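About Gilmartin Electrical Supply

A family counter for switches, fittings and good advice
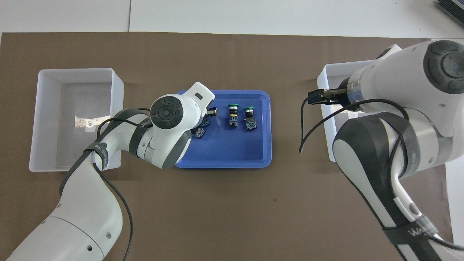
Tamunoemi Amadi wrote to us in March that she had called three other suppliers before ours, and that we were the first to ask what the part was for before telling her what it cost. We've had her note pinned up by the register ever since, and we read it on slow afternoons!

Gilmartin began as a single counter with a bell on it, run by Gunārs Vasiliauskas and his cousin Heino Sakalauskas, who had both spent years keeping old bakery machinery going and were tired of waiting on parts. Customers would bring in whatever had quit on them (often in a coffee can, sometimes still attached to a door) and the two of them would go hunting through the drawers until something matched. We still work pretty much that way, though there are 13 of us now and the drawers have spread into the building next door.

These days we look after almost 400 regular accounts, from dairies and print shops to a very patient church organ builder, and we stock push buttons, relays, terminal blocks, fuses and plenty of odds and ends that the big catalogs dropped long ago. If you need just one of something, we'll sell you one. Līga Kazlauskienė handles orders by phone and knows a surprising number of part numbers by heart, so do give her a try before you go looking for the faded label.

The counter opens at 7 a.m., coffee is on shortly after, and the side door on Judon Street is the easier one if you're carrying something heavy.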